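Notes for the open day visit, Household Robotics option

Welcome back, everyone, and thank you for being so patient about the coach! Aarti Garg and I have put these notes together so that you needn't scribble all through the demonstration at Fluvix.

1. The simulated flat

Ashok Chaudhary will start in the bedroom, where the planner has to find a way between the long table and the bed. Do look at the thin wire chair legs, as they're a lovely test for any depth sensor.
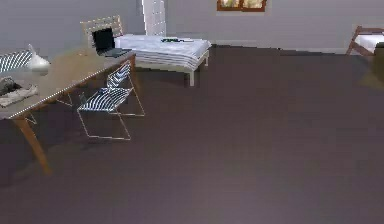
2. Going from room to room

Next comes the doorway by the fridge. The floor changes from very bright to very dark there, and Ashok likes to ask visitors what that might do to a camera's exposure (have an answer ready, he does pick on people).

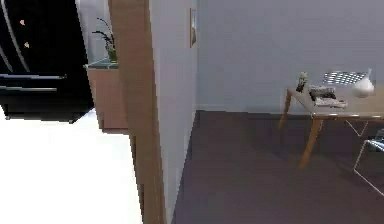
Each route is run 400 times with small changes to the starting point, and you'll be given the logs to take home. Please read them before our January seminar and bring one failed run you'd enjoy talking over with the group.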